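Two years ago, loading at Ditosum was all hands. Six people on the line, sore thumbs by lunch. Now the arm does the picking and Hưng Hà does the fussing - grip, angle, brackets, grip again.

"I used to go home with my wrists buzzing," he says. "Now it's my head thats tired."

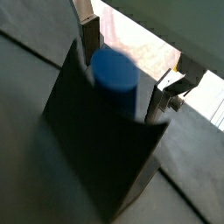

Pay went up 50 cents an hour for anyone who took the training. Not everyone did. Two moved over to packing, one left for Magnusson in February. The rest share teh night shift - quieter, they say, maybe too quiet. Less talk. More watching.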